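The Balier had a fault in its rear hatch latch, and Khang Bùi had logged it 13 times. The entry was always the same: hatch reports closed, hatch is open, gap of 2 mm at the left striker. Huvenwood, the dealer, had replaced the latch, then the harness, then the latch again.

He drove it back in November with the hatch tied down. Florin Mihăilă took the key at the service desk and read the log on his screen without speaking.

"You write these yourself?" he asked.

"Every time it happens."

"Ambient temperature too."

"It seemed relevant."

Florin put the car on the lift and lowered it again after a minute. He closed the hatch with one hand and held a strip of paper in the seal. At the right corner the paper held. At the left it slid out. 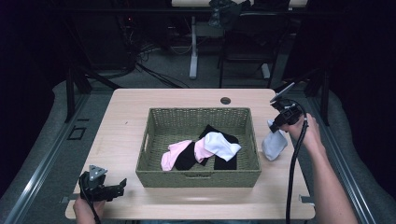 "The latch is fine," he said. "The body is twisted. Was it ever jacked from the wrong point?"

Khang thought about it. His father had changed a tire on the Dromus road, at night, on gravel. That was before the car came to him. His father had kept a log as well, in pencil, in the glove box, and it ended at a service stop with no entry for the tire.

"Possibly," he said.

"I can shim the striker. It will close and the sensor will agree with it. The shell stays as it is." Florin turned the screen toward him. "Or we pull it straight. That is 3000, and I would not do it on a car this age."

"Shim it."

The work took 40 minutes. Khang waited by the parts counter and read the torque table on the wall. When the car came out he opened the hatch and closed it, then did it again – a flat, short sound each time, and no warning on the dash.

In the lot he opened the log. Under the last entry he wrote the shim thickness and the mileage. Then he took his father's book from the glove box, found the blank line after the service stop, and wrote in pencil: left rear tire, Dromus road, at night.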